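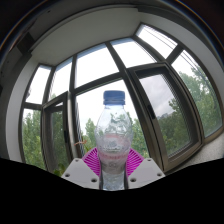 I have been watering plants wrong for my entire adult life, and I'm so happy to have figured out a better way that I'm going to tell you all of it. The short version is that I stopped using a watering can. I had a lovely one, dark green with a long spout, and it dripped on everything I own. What I use now is a clear plastic drinks bottle with a blue screw cap, the sort with wavy molded shoulders and a label around the middle, and it lives by the big windows along with everything that needs a drink. It cost next to nothing, I can see straight through it, and I love it more than any piece of garden equipment I've ever bought.

It started in February, when my friend Hayley came over and poked a finger into one of my pots. She didn't say anything for a second. Then she asked how much water I was giving it, and I said "a bit," and she asked how much a bit was, and I had no idea! I'd been tipping the can until it looked right, and with a long spout and a leafy plant you can't see what you're doing at all. Some of my pots were soup. One had dried out so hard that the soil had pulled away from the sides and the water was running down the gap and out the bottom.

So I tried a bottle. The clear plastic is the whole trick. You fill it, you hold it up against the daylight, and you can see exactly where the water line is. Pour, look, pour a little more, look again. After 2 weeks I could tell you what every plant on that windowsill drinks, and I'm still a little smug about it.

A few things I've picked up along the way:

Fill the bottle the night before and leave it standing. Cold water straight from the tap makes my tropical ones sulk, and by morning it's the same temperature as the room.

Unscrew the cap all the way. I tried poking holes in a spare cap to make a sprinkler (there are videos, they look great) and mine squirted sideways across the windowsill and onto a library book. If you squeeze gently with the cap off you get all the control you need.

Go in low, under the leaves, and work your way around the pot. I used to pour everything in one spot.
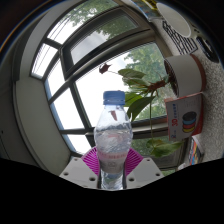 The other big change is that I water by the window now, in the morning, with the light coming through. I used to carry everything to the kitchen sink, line it all up, soak it, let it drain, and carry it all back, which took 90 minutes on a good day and usually cost me a leaf or two in the doorway. Staying put is so much nicer. I get to look at the trees, and I notice things — a new leaf still curled up, a stem leaning too hard toward the glass, a brown tip that wasn't there last time.

About brown leaves, because I get asked. I used to snip them off the second they appeared. My neighbor Cyril, who has grown things for longer than I've been alive, told me to wait until they're properly dried out and then give them a soft tug. If it comes away in your fingers, fine. If it holds on, leave it alone and try again next week. My plants look a bit scruffier this way but they seem happier, and so am I.

He also got me onto chunky soil. I mix it myself in an old dishpan, bark and perlite and a scoop of whatever potting mix is on sale, and the difference for anything with thick stems has been huge. Water goes straight through and the roots get some air. You do have to pour slowly or the bark floats up and over the rim, and then you're picking it out of the window track with tweezers. Ask me how I know!

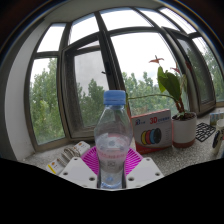 I've got 6 cuttings on the go as well, and they get the last of the bottle once the big pots are done. Three are for Hayley, who has earned them. One is going to my cousin Harsh, who swears he can't keep anything alive, and I've told him he's getting a bottle with it and written instructions and a phone call every couple of weeks whether he likes it or not.

Next on my list is repotting the tallest one, which has started to wobble when I turn it. I'm going up one pot size only. I made the mistake of going up three sizes once and the poor thing sat in wet soil for months doing nothing. I've already mixed the bark, and I'm hoping to get it done before the weather turns properly warm. If you've repotted something taller than your elbow on your own, please tell me how you held it upright while you filled in the sides!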